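Spielküche für die Kinderbücherei

Die Kinderbücherei Odoi bekommt im August eine neue Spielecke zum Thema Kochen. Der Förderverein Rimia hat dafür 1000 Euro bereitgestellt. 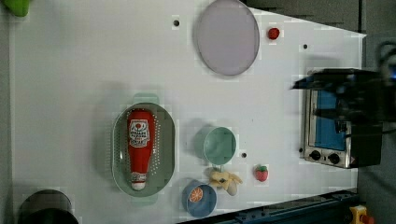
Ausgesucht hat die Sachen Augustina Ayaaba, die den Kinderbereich leitet. Neben Obst zum Spielen gehören auch ein Sieb und ein kleiner Ofen dazu - im grünen Sieb liegt eine rote Ketchupflasche mit weißem Deckel. Gespielt werden darf täglich bis 17 Uhr.

Insgesamt umfasst die Sammlung 37 Teile. Kisten zum Wegräumen werden noch gesucht.
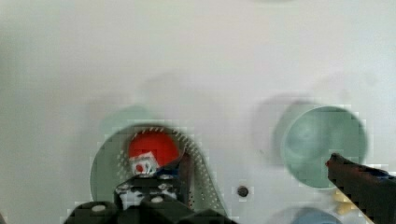
Rubrik: Familie & Freizeit

Abgabe von Kisten an der Ausleihtheke, Telefon Durchwahl 268.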